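Kategorie: Lehre > Unterlagen > Wissenschafts- und Technologiepolitik

10/5/19 - Thaddäus Lüthi

Sitzung 5: Wer berät wen? Beiräte, Gutachten, Förderprogramme

Nachtrag zur letzten Sitzung: Unterschied Politik FÜR Wissenschaft / Wissenschaft FÜR Politik bitte sitzen haben, kommt in der Klausur.

1. Formen der Beratung

- ständiger Beirat: feste Amtszeit, eigenes Sekretariat (manchmal), Themen setzt er teils selbst
- Ad-hoc-Kommission: ein Auftrag, ein Bericht, dann Auflösung
- Ressortforschung: weisungsgebunden, dafür schnell
- informell: Telefonat, Mittagessen. Schlecht belegt, vermutlich wirksamer als uns lieb ist

Frage aus dem Kurs letztes Mal: Muss ein Ministerium auf Empfehlungen antworten? Kommt auf die Satzung an. Meist nein. Wo es eine Antwortpflicht gibt, werden die Antworten lang und unverbindlich - Sadowski nennt das "Quittungsprosa".

2. Text: Zdzisław Sadowski, Kap. 2 (im Reader)

Kernthese: Empfehlungen werden übernommen, wenn sie zu einem Haushaltstitel passen, den es schon gibt. Qualität des Gutachtens zweitrangig. Er stützt sich auf 24 Verfahren, davon die meisten aus kleinen Ländern, das ist ein Problem für die Verallgemeinerung. Siehe auch seine Fußnote zu Auswahl der Fälle, sehr knapp.

Kritik, die man üben kann:
- "Übernahme" wird am Wortlaut gemessen. Was ist mit Ideen, die erst Jahre später auftauchen?
- keine abgelehnten Gutachten im Sample
- Rolle der Verwaltung beim Schreiben des Auftrags fehlt fast ganz

3. Fallbeispiel Narholm

Regionales Programm, Laufzeit fünf Jahre. Beirat empfiehlt breite Förderung, viele kleine Anträge. Ministerium macht daraus zwei Linien:

Linie A (Demik): Verbünde, Hochschule plus Betrieb. Hoher Eigenanteil.
Linie B (Siriwan): Einzelanträge, kurzes Formular, max. 100 Tsd. pro Vorhaben.

Eingegangen rund 200 Anträge, fast alle in Linie B. Geld lag aber zum größten Teil in A. Umschichtung wurde erst nach der Zwischenevaluation möglich - haushaltsrechtlich, nicht politisch gewollt! Bitte genau lesen, wird gern verwechselt.

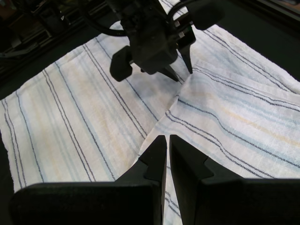

Abb. 2: Greifer über gestreiftem Tuch

Evaluation durch Brorkix, Bericht im Mai. Zu beachten: Auftraggeber der Evaluation = Auftraggeber des Programms. Was heisst das für die Unabhängigkeit? Argumente für beide Seiten sammeln.

4. Bis zum nächsten Mal

- Sadowski Kap. 3, nur den ersten Teil
- Programmausschreibung Linie B lesen, darin die Förderkriterien markieren, die auf den Beirat zurückgehn
- eine Seite, Stichworte reichen: Hätte eine Antwortpflicht in Narholm etwas geändert?

Referat Gruppe 2 verschoben, Termin folgt. Wer noch keine Gruppe hat, bitte mail an mich.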